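The Quiet Return of the Steamer

Jiltomholm, just before seven in the evening. Windows fogged up all along the street. Somebody's doing fish, somebody's doing rice. The bakery at the corner, Nzioka, stopped selling bread after lunch years ago and now does buns in the evenings, out of a side door, cash or card, bring a bag if you have one.

Steaming was supposed to be over. Diet food. Gray broccoli, hospital trays, a limp piece of cod with a lemon wedge on it. Then the air fryer came along and everybody wanted crunch. Crunch is great. Crunch also gets old by March.

So the steamers are coming back out. Off the top shelf, out of the box in the garage, off the wedding gift pile. Talk to people in line at Nzioka and you hear the same story – they bought dough once, went home, ruined it, came back the next night and asked how.

How is mostly patience. The dough wants a warm corner and a cloth over it. Rushed dough comes out tight and a little yellow. Let it go too long and the tops wrinkle when they cool, which tastes fine but looks like a thumb after a bath. Start with low heat, then bring it up. And when the time's up, turn it off and wait 3 minutes before you lift the lid. Everyone skips this. Everyone gets wrinkles.

Then the arguing over equipment. Bamboo people won't hear it. Bamboo drinks up the drips, smells nice, looks good on the table. Metal people say fine, but metal goes in the dishwasher and never grows mold in a cupboard. We came down on the side of metal, for a weeknight anyway.

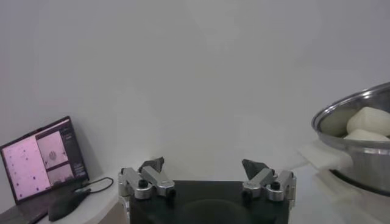

Brushed aluminum and a light gray wall.

The other thing with metal is the drip. Water collects under a flat lid and falls on whatever's below, so you get pocked, shiny patches. The fix is a dish towel tied around the lid, corners knotted up on top well away from the burner. Ugly. Works.

Janden, a mail order kitchen shop out of Vullell, used to send a booklet with every steamer it sold. 128 pages, stapled, terrible photos. Copies still go around. Half the recipes are puddings, sponge mostly, heavy on the syrup, and there's a whole chapter on custard that reads like a threat. But the bun page is the one with the stains. Flour, warm water, yeast, sugar, a spoon of oil. Knead till smooth. Thats about all it says.

We made it in a borrowed kitchen with one good burner and a drawer that wouldn't close. First batch, too dense. Second batch, forgot the sugar. By the third we had music on and had stopped reading.
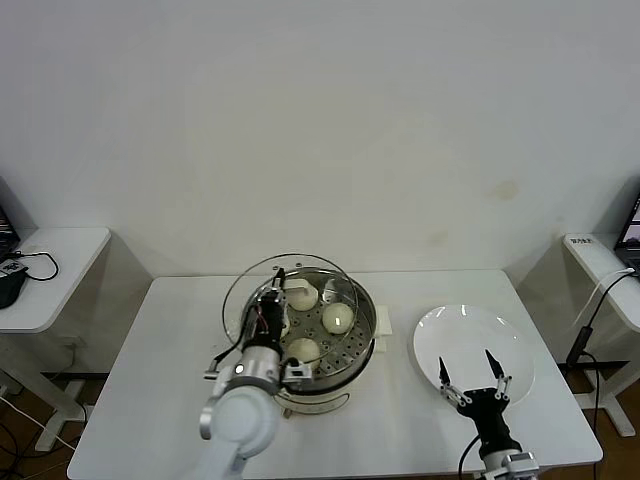 Fillings are a whole other weekend. Plain first, get the dough right, then get greedy. Red bean is forgiving. Pork needs to be cold when it goes in or the fat runs and the bottom seam opens. Cabbage and mushroom should be squeezed out hard, harder than you think, and squeezed again. Leftover chili is not traditonal and we'd do it again tomorrow.

Leftovers freeze well. Steam them first, cool them all the way, bag them flat. From frozen it's 12 minutes or so if they're small, longer if they're stuffed, and check one by tearing it open. The microwave will do in a pinch with a damp paper towel. You've got a very short time to eat it after that before it turns to rubber.

Back to the side door at Nzioka. Doors at 4 on baking days, sold out inside 30 minutes when it rains. Bring small bills, the card reader sulks. Ask for the brown sugar ones. They aren't on the board.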